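The White Cup and Other Containers: a gallery from the flower table

Plullport Hall has 11 tables, and for most of January the one by the radiator belonged to us. The idea, which was Kusum Saxena's and which she has since tried to give back, was to see what could be done with stems that never need watering and pots that were never meant to be vases.
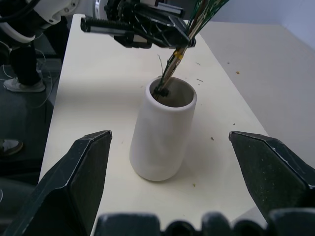
We had agreed on one rule, that nothing should be bought specially. It lasted until Forough Heydari found the sale bin at Trilaretti, and after that we had one rule fewer and a great deal more ribbon.

Captions are by me (Fletcher Ruawai) unless they are polite, in which case Shazia Soomro has been at them.

1. White cup, green stems
A plain cup with a good thick rim, and a bundle of stems held together with a small yellow tie. The stems go in on a slant. Shazia likes a slant. I have been told that upright is for railings.

2. Gravy boat with thistles
Dried thistles, a chipped gravy boat and two plasters, the last of these not shown. Khurram Lodhi arranged it wearing oven gloves and was very pleased with himself.

3. The Durrani jug
So called after the house it came from, where it had held wooden spoons for years. It leans a bit. We packed the base with gravel and it leaned the other way, so we took half the gravel out and went for tea.

4. Biscuit tin, paper poppies
Kusum cut every petal by hand and would like that known. The lid is at the back, propping the whole thing up.

5. Teapot with no lid
Lavender, mostly. Some of it went down the spout and is there still. If you're offered tea at the hall, look at the pot first.

6. Jam jars, a row of
Forough's contribution. She wanted them in order of height, I wanted them in order of jam, and she got here earlier than I did.

7. Measuring jug with grasses
The grasses come up to the 405 line, for reasons known only to Khurram. He says it matters. They shed on everything, including the sandwiches, and I'd still put them first if anybody asked me.

8. Skunik coffee tin
Silk roses that had been in somebody's loft since a wedding. Shazia steamed them over a kettle and they came back rather well, apart from the one we don't discuss.

9. Everything on the floor
Taken at half past four, when the badminton people wanted their space. The thistles travelled badly.

The pots have gone home to their various kitchens and the stems are in the cupboard under the stage, in a box marked CURTAINS. The curtains are elsewhere. We raised £623 for the new urn, which costs £776, so there will be another table before long, and anyone with an unusual container is welcome to bring it. Please wash it first. Khurram has asked me to add that oven gloves will be provided.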